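**Plate color and how much you eat, a thread**

14th November

Every year before the holidays my feed fills up with the same advice: swap your plates for a different color and you'll eat less. This year it's Nivari, who want you to buy a "mindful dining set" in time for December. I went and read what they link to. Thread.

---

The claim on the box is that the right plate color cuts your portions by 23 percent. No "up to", no "may". Just 23 percent, for everyone, at every meal, presumably including soup.

---

The footnote goes to a page on Nivari's own site. That page goes to a write-up by a wellness outfit called Lemalix. The Lemalix write-up goes to a slide deck. The slide deck has a chart with no label on one side.

---

So what did they do? As far as I can tell, 100 people served themselves pasta at one lunch. One lunch! Some got plates that matched the food and some got plates that didn't. Then somebody weighed the pasta.

---

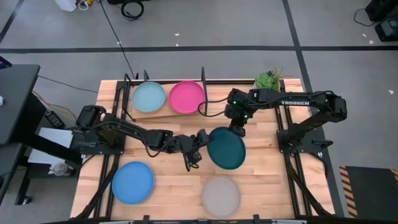

---

There's a real idea underneath this, and I don't want to be unfair to it. If the food and the plate are close in color, the edge of the pile is harder to see, so you might pile on more. Fine. That's plausible. Lots of plausible things turn out to be tiny or missing when you check properly.

---

But notice what the idea says. It says contrast matters. It doesn't say blue is slimming. A blue plate contrasts with pasta in cream sauce and does nothing special for blueberries.

---

Nivari skipped that part. Their set assigns one color to each meal, so you have a breakfast plate, a lunch plate and a dinner plate. What if I have eggs for dinner? Do I borrow the morning one? The booklet is silent.

---

Someone already replied that blue puts people off eating "because there's no blue food in nature." I've seen this repeated for years and I have never seen the person repeating it explain why blue-and-white dishes have been on dinner tables for centuries with no sign of anyone losing their appetite.

---

Same with red. One article says red makes you hungry, which is why burger places use it. The next says red means stop, so you'll eat less off it. Both get shared by the same accounts, sometimes in the same week. If a color can do both, I'd like to know how I'm supposed to shop.

---

I did try it, for what that's worth (very little). I ate off mismatched plates from Troswood, the thrift place near me, for a couple of weeks. I learned that I like the heavy ones and that I eat more when I cook something good.

---

And yes, I know one guy with thrift store plates isn't evidence. Neither is a lunch.

---

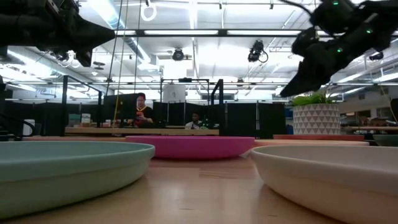
---

Size gets the same treatment, by the way. "Use a smaller plate" is the older cousin of this advice. Sounds obvious, and then you remember that seconds exist. I have never once been stopped by the edge of a plate when there was more lasagna in the pan.

---

A few people are telling me Rainer ran a bigger trial with 300 diners. I looked. It's a survey. They asked people whether they *felt* they ate less after buying new plates. People who have just paid for plates are not who I'd ask.

---

What would change my mind: the same people, many meals, their own kitchens, food they picked themselves, and somebody checking whether they made up the difference with a snack at ten at night. Publish the boring results too. If that shows a drop, I'll say so here.

---

"But what's the harm?" Mostly the price. A set of 3 plates costs more than my toaster did. Also, people who are already anxious about food don't need their dishes turned into one more thing they can get wrong.

---

If you want colorful plates, buy colorful plates. Pink, orange, green, all of them in one stack, whatever cheers you up on a gray morning. That's a perfectly good reason to own them and it doesn't need a footnote.

---

I've written to Nivari asking for the full numbers behind the 23 percent. So far I've gotten an automatic reply and a discount code. Will add to this thread if a person writes back.

---

Edit for the replies: no, I haven't looked at the one about heavy forks. Please stop sending me the one about heavy forks.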